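4.2 Serving vessels and portion estimates

6 min read
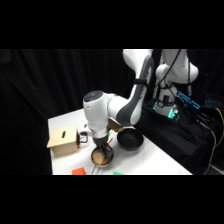 Figure 3. Small round pot holding a brownish, textured food.

Portion size remains the weakest part of most household diet surveys. In the Gendach study, adults were asked to recall the amount of each cooked dish eaten at the previous evening meal, first in spoonfuls and then as a share of the vessel from which it was served. The two answers often disagreed. Recall was most consistent for foods with clear units, such as flatbread or boiled eggs, and least consistent for thick mixed dishes. A brownish, textured food in a small round pot, as in Figure 3, has no natural unit, and respondents tended to describe it by how far down the pot the level had dropped. Interviewers in Stania recorded these answers as given and converted them to grams at the end of the day.

The conversion used the Sikder table, which lists 11 common vessels with their capacity at the rim. Stews and cooked grains were entered at separate densities. Where a household used a vessel outside the table, the interviewer filled it with water and measured the volume in a 200 ml cup, repeating as needed. This step added 5 minutes to the visit — longer in homes where several dishes had been served.

18 shares | 2 comments

Shared dishes called for a further rule. In Tastau, family members commonly eat from one vessel, and individual portions cannot be separated after the meal. Children under nine were therefore assigned a fixed fraction of the adult portion, following the practice of the June pilot. The effect of this choice on the energy estimates is examined in Section 4.3.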